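Section 4. Running the number puzzle for visitors

The puzzle is the best part of any Ustow open day, so give it room! Allow 40 minutes per group.

1. Lay the board near the middle of the table. A slight tilt is fine.

2. Set the loose number tiles flat, within reach of the grippers.

3. Open both grippers and hold them over the table.

4. Invite the group in, then start the run from the Graltia panel.

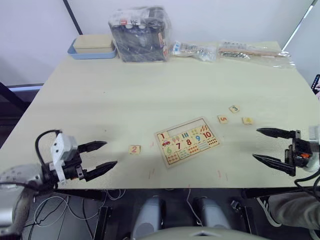
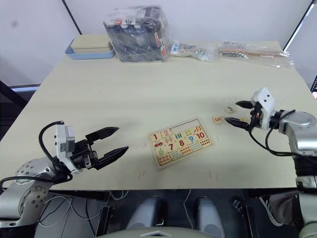 Fig. 4. Number board, loose tiles and both grippers open.

CAUTION: Keep hands off the table while the arms are powered. Children love to help with the tiles (so do their parents), so say this before step 4.

Note: Let people guess which tile goes next. Xuân Nghiêm ran it this way in March and the room got wonderfully loud.

5. When the group leaves, park the arms and enter the run in the Rastogi log.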